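The hearing for Dr Grestetti was set down for Monday, and I'd been on the student conduct panel all of 13 days. Kirsty Lamont slid the file across to me - 60 pages, most of it emails - and asked if I'd had breakfast.

I hadn't. I'd read the first complaint at 2 in the morning and then lain there thinking about the girl who wrote it, how she'd apologised in every second line for wasting our time.
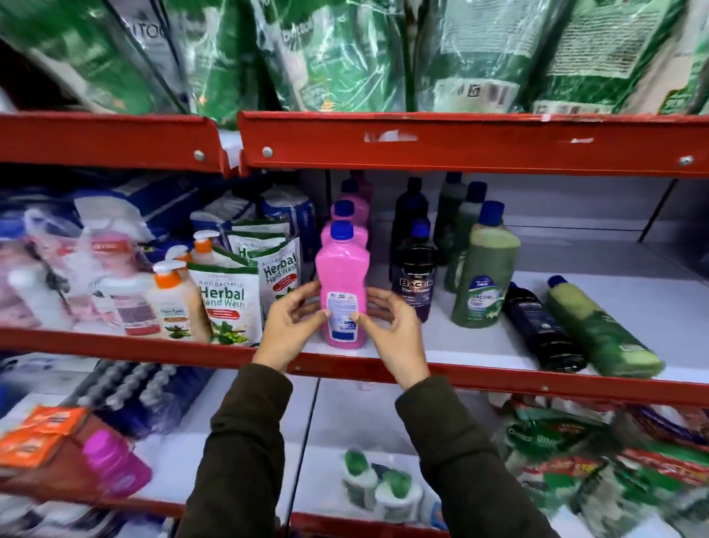 Anyway, Kirsty reckoned he'd resign before we got to him. They usually do, she said, and then they pop up at some other uni with a nicer office.

He didn't resign. He came in a good grey suit, called it a misunderstanding about his research methods, and smiled at me like I was the one marking his paper. I opened the file at the first email and started reading it aloud.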